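Pricing out a second arm, and why I keep closing the tab

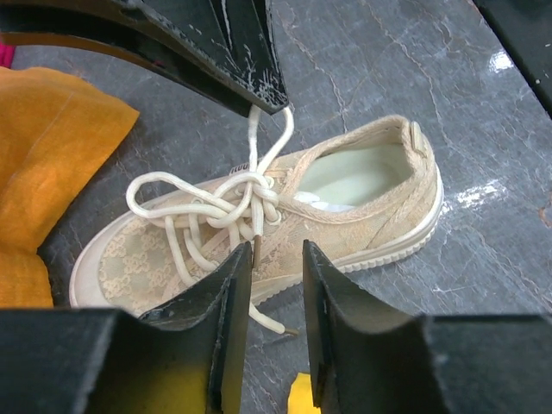
Lace work on the beige sneaker, one loop in the upper gripper.

Every January I write a budget for the workshop, and every January the robot line is the one I trust least. This year it's worse. Iker Zabala wants us to buy another pair of arms from Talpur, and he sent me a quote that fits on one page. I have never seen a robot cost one page.

The quote covers the arms, the mounts and what it calls a "starter set" of fingers. It does not cover spare fingers. I looked at our bills from last year and we paid for 20 replacement tips at $119 each, all for shoe and cloth jobs. Look at the scratches on the black one over the knot and tell me fingertips belong under "one-time purchase." I asked the sales guy what wear rate they assume and got a brochure back.

Then there's the wrist camera. Pretell sells one for $234, Kallari sells one for $963, and as far as I can tell from the spec sheets the difference is a nicer cable and a support plan. Kai-wen Kwan swears by the expensive one. Kai-wen also isn't paying for it. I've put the cheap one in the plan, with money for a second cheap one when the first gets yanked off its bracket.

My bigger problem is with the pitch itself. Laces are a lousy thing to promise anybody. They're soft, they slide, and a thick round lace with a big floppy loop hides the part of the knot you want to get at. The Talpur demo used a flat lace on a plain dark shoe. We handle whatever comes in, and that includes cream laces on a pale shoe with little flowers across the toe. I want to see their numbers on that before I sign for anything, and I want the failed tries in there too.

Yen-ting Hsu made the fair point that a person does this job in seconds and doesn't need a mount. She's right, and I still don't have a good answer for the payback column. I tried it three ways in the spreadsheet. The only version that came out ahead assumed the arms run all day with no one standing next to them, and I've worked here long enough to delete that row.

So for now the plan says: no new arms before summer. Fingertips get their own line. One Pretell camera. A week of Muammer Dursun's time to write down every stoppage on the setup we already have, with what caused it and how long it took to clear. If that list says we need more hardware, fine, I'll call Talpur myself. My bet is that most of it will be grip pads and cables.

Iker thinks I'm being cheap. He's asked for a revised quote with spares included, and I'll post the total when it shows up. Desport is supposed to be sending one as well, though they promised me that before the holidays.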